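Speaker notes – Scheduling two arms around one swinging object
Rozália Kuruc, with Shiela Calimlim on the perception part
Version 2023-04-28, slides numbered as in the shared deck

Slide 1 – Title
Say both names. Say that Shiela takes slides 5 and 6 and the questions on calibration. Forty seconds, then move on.

Slide 2 – What the talk covers
The software stack between a task request and joint commands, for two-arm work on things that hang. No learning results today. People who came for policy training should know this now. We use a learned detector in one place and treat it as a sensor with a bad noise model.

Slide 3 – Names of the parts
Faltness is the planner. Gukham is the state estimator. Kavley is the log and replay tool. They run as three processes and share one clock. The older version had the planner and the estimator in one process, and a slow plan would hold up the estimate. Splitting them cost us a week in February and removed a whole class of bug reports.
If asked about the names: skip it, they have no meaning.

Slide 4 – Why hanging objects break the usual assumptions
On a table, an object stays where it was last seen unless something touches it. A hung object does not. Pulling on one clip tilts the bar, and every other clip moves. A grasp pose computed for the right arm goes stale when the left arm makes contact.
Three failures to describe, with the replay open in the second window:
The right arm closes on the place where the clip was.
Both arms hold the same rigid part with position control and fight each other through it.
The planner waits for the swing to settle, the swing never gets below the threshold, and the task times out.
The third one looks like a hang in the software. It was reported as such by every new user of the system, me included.

Slide 5 – State estimate (Shiela)
Gukham keeps the bar as one rigid body on a pivot, and each clip as a short pendulum attached to it. Cloth is not modeled. Cloth is a mask and a lower bound on the space it takes up.
The filter is a plain one. The useful change was to let contact events reset the covariance on the touched clip only. Before that, one contact made the whole tree uncertain and the planner refused to do anything with it.
Mention the replay set: 3698 contact events, labeled by hand for which part was touched. Do not give an accuracy figure for these, the labels are still being checked.

Slide 6 – Which camera to trust (Shiela)
Head view for layout and order. Wrist view for the last part of the approach. The handover between them is where most of the tuning went.
We switch when the clip is inside the wrist view and the two estimates agree. If they disagree, the arm backs off along its own approach path. It does not pick a winner. We tried picking a winner, using a weighted score, and the score was always right in testing and wrong in use.
Pause here for questions on the transforms. There will be one about rolling time offsets. Backup slide 2 has the plot.

Slide 7 – Plan structure
Faltness plans with leases. An arm takes a lease on a part before it touches it. A lease on a clip also puts a soft lease on the bar. The other arm may move near a part under soft lease but may not close on anything attached to it until the estimate has been refreshed.
Leases expire after 2000 milliseconds unless renewed. The expiry exists for crashed processes and should not fire in normal running. When it does fire, Kavley marks it in red and we look at it.
Go through the code block slowly. The order is acquire, refresh, check reach, approach, refresh, close. The second refresh is the one people delete when they try to speed things up.

Slide 8 – Control mode at contact
Position control until the fingers start to close, then a low-stiffness mode on the arm that arrives second. The first arm stays stiff. Having both soft lets the bar drift. Having both stiff is the fight from slide 4.
The mode change has its own state in the state machine. It used to be a side effect of the close command, and there was no way to see in the log that it had been skipped.

Slide 9 – The work at hand
Leave both views up while talking. Head view first, then wrist view.
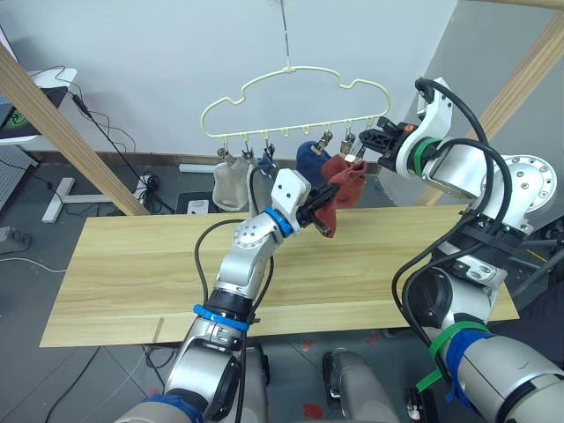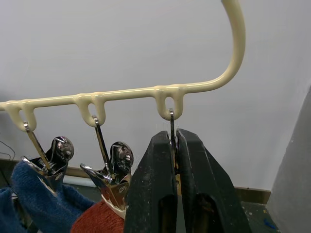
Occlusion is the hard case for Gukham, and the arms cause most of it. The estimator has to carry a clip through the time an arm covers it and pick it up again under the same identity. In the head view the left wrist hides most of the blue sock and leaves only the top edge and the clip. The detector can return a clip with almost no cloth under it, and the old code took that for an empty clip and offered it to the planner. The fix was to pass the projected arm mask along with the detection, so that cloth behind an arm is reported as unknown. In the wrist view the same problem sits at the gripper: the two fingers cover the third clip apart from its hook and upper shank. We therefore fit to the hook and the loop it hangs from, and ignore the clip body once the fingers are near it.

Slide 10 – Numbers
One table, 87 runs, all on the current release. Read the column headings aloud. Aborted runs count as failures, including the 7 that were stopped by the operator. Do not compare with the Dimaculangan benchmark, which uses a fixed bar.

Slide 11 – Open items
Lease order when both arms need the bar. Swing threshold per object, still set by hand. Kavley cannot replay two clocks, so logs from before the process split stay unreadable.
Leave this slide up for questions. Shiela has the microphone for the first one.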